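The second life of the office tower

Anyone who has worked in an office will know the machine. It sits under a desk for years, hums a bit, and one day a van comes and takes it away. Tevitz, a small repair firm on the edge of town, gets its stock from those vans. It bought 2,552 desktop computers last year, most of them from schools, surgeries and insurance offices, and sold the bulk of them on to people who wanted something cheap that worked.

Nasrin Shojaei has run the workshop since it opened. She started on her own with 17 towers from a closed call centre and a borrowed set of screwdrivers. There is now room on the shelves for up to 4,000, though by August, when the schools clear out, the shelves are full and pallets stand in the corridor.

The routine hardly changes from one computer to the next. The side panel comes off and the dust is blown out. Old hard drives are removed and wiped, or crushed if the seller asks for it. Then the memory is checked, a fresh drive is fitted and the whole thing is left running overnight.

"People think it's the processor that makes an old computer slow," Shojaei says. "Nine times out of ten it's the drive. Change that and it's a different machine."

What she can't fix she strips for parts. Power supplies go in one crate, fans in another. A working graphics card is worth keeping even when the rest is scrap, and a decent case can be used again.

Buyers tend to ask whether they could do the work themselves, and her answer is usually yes. An office tower was made to be opened. Lay it on its side on a good big table, with the open side up, and most of what you might want to change is within reach. The drives live in a metal cage, often with coloured plastic latches, like the bright blue ones here, and the graphics card sits in a slot on the green motherboard. Look for a light on the board too. A tiny blue one is glowing on this board, and on your own computer any light like that means you should switch off at the wall and wait for it to go out before touching anything. 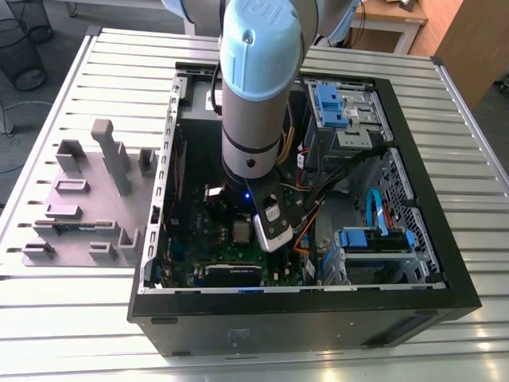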